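Call for participants: home gripper comparison, November round

Dedau is looking for 16 people to try hand-held grippers against each other in their own homes. The work is paid, part time, and a good deal duller than the videos you may have seen. Please read the whole page before you write to us.

Why we are doing this

We buy grippers, and we are tired of brochures. Every maker says its fingers will pick up "everyday objects." Then you look at the small print and the everyday objects are a foam cube, a soup can and one very cooperative tennis ball. We have two hand-held models in the comparison, which we call Grinow and Kurian for the length of the study so that people don't look up reviews and arrive with an opinion. We would like to know which one a regular person can use for a full session without swearing at it, and whether the recordings that come out are worth anything for training an arm later on. I have my doubts on the second point. Finding out is what the money is for.

What you would do

You get both grippers on loan, plus a task sheet. A task is something like moving small packages in and out of a basin, or sorting what's on a table. You hold the tool, squeeze, lift, place, and do it again. Most sessions run up to 2 hours with breaks. Some need a second person with the other gripper, working at the same table. If you live with someone who is willing, say so in your application and we will pay them at the same rate.

After each session you fill in a short form: what slipped, what got crushed, what you gave up on. We want the failures. A sheet with nothing but successes will get a phone call from us, and it won't be a congratulation.

Who we want

No engineering background needed. People who already build robots tend to help the tool along without noticing, so if that's your job, tell us and we will probably put you in a separate group.

You should:
- be 18 or older
- have a table you can work at and a room with decent light
- be able to hold a tool in one hand for long stretches (ask your wrist before you say yes)
- be fine with the tool's camera recording your room
- be willing to write plain sentences about things that went wrong

Please don't tidy up for us. We have enough recordings from bare white labs. We want shelves with stuff on them, coats on doors and household things that nobody picked to make a gripper look good.

Toothpicks and cotton swabs, in their packaging:
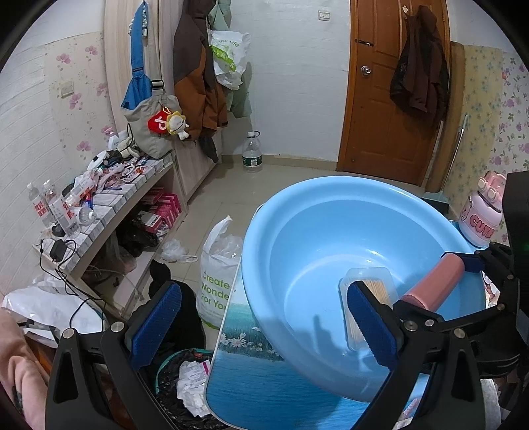
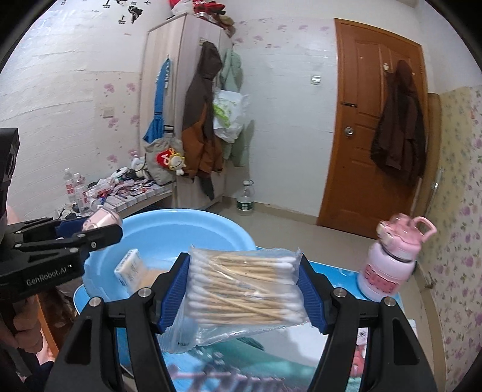
Pay is by the session, and you are paid whether the task works or not. You can stop at any point and keep what you have earned. Damage to the grippers from normal use is our problem. The recordings are used for the comparison and for controller tests on Andora, our bench arm, and you can ask us to delete yours until the round closes.

A fair warning about results. With 16 homes we won't be able to tell the world which gripper is best, and we won't claim to. We may end up with 251 ways to drop a bag and no winner - in that case the report will say so.

How to apply

Write a few lines to Manee Saengthong, who runs the scheduling. Tell her which hand you use, whether a second person is available, and one thing in your home you think a gripper would fail at. No résumé, please. Questions about the tools or the recordings go to Pankaj Grewal.

Applications are open from 2024-08-10 until the places are filled. Training takes one afternoon, and the sessions start in November.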